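Re: [homekeeping] Marks on a white tabletop

Last updated: June
Reading time: 4 minutes

A list member wrote:

> We have a white work table and a household that believes paper is
> optional. I've tried a damp cloth and I've tried ignoring it. What
> do the rest of you do about pen, and how worried should I be about
> scratches? My sister-in-law says to paint the thing black.

Don't paint it black. I had a black table once, and it displayed every crumb and fingerprint I've ever been responsible for.

Ours is white too. It came secondhand from Procházka with its own collection of marks, and I've been adding to them for 6 years. Before you scrub anything, run a fingernail over it. If the nail catches, you have a scratch, and you can put the spray back under the sink. I once spent most of an evening trying to wash off a scratch. I got it very clean.

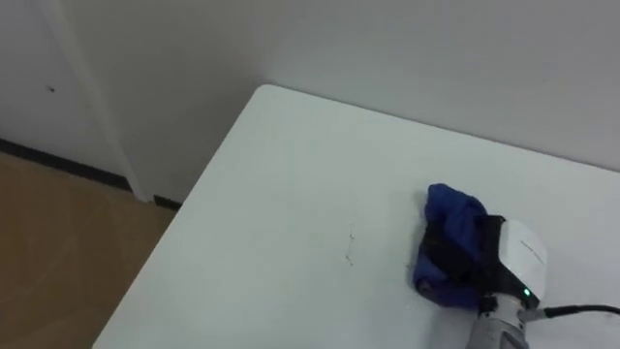
Can a scratch in a white top be cleaned out?
A real scratch stays put, but the dirt sitting in it will often come out with a soft cloth and a drop of dish soap, and after that you have to go looking for it.

Pen is a different animal. Start by finding out what kind you've got, by which I mean interrogate the household. Washable marker comes up with water and a little patience. Ballpoint wants rubbing alcohol, dabbed on a hidden spot first in case the finish objects. Permanent marker also gives in to alcohol, but it sulks and leaves a gray cloud that you then have to chase around with a clean part of the cloth.

Which brings me to folding. I held out against this for years as the sort of thing people with labeled spice jars do. Fold the cloth in half and then in half again and you get 8 clean faces out of it, counting the ones you have to turn inside out to reach. Wad it up and you have one dirty lump that puts back whatever it picked up.
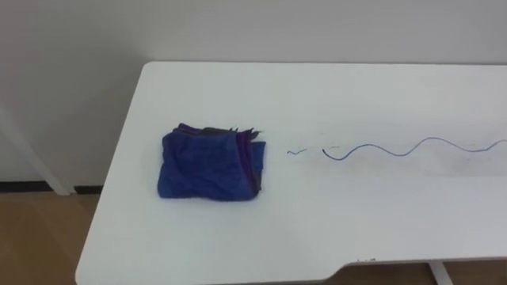 Start at the outside end of a line and work in, or you'll turn a thin line into a wide one. Short strokes, light hand, new face of the cloth as soon as the old one shows color. I gave up on the Luna sponges (too scratchy for my taste) and the Treken spray, which smells like a dentist's lobby. Plain blue cloths do fine. I bought a bundle of 17 and can currently locate 4, so budget for that.
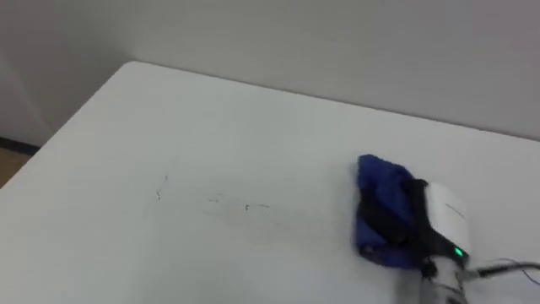 Faint marks left of the cloth, with a grayish smear.

If you get to the gray smear stage, stop adding product. Rinse the cloth, wring it out hard, and go over the spot with water only. Half the time the smear is cleaner and ink in equal parts and has no plans to leave until you lift it off. Then dry the table with something else, even if you think it's dry.

As for your sister-in-law, ask her what color her table is.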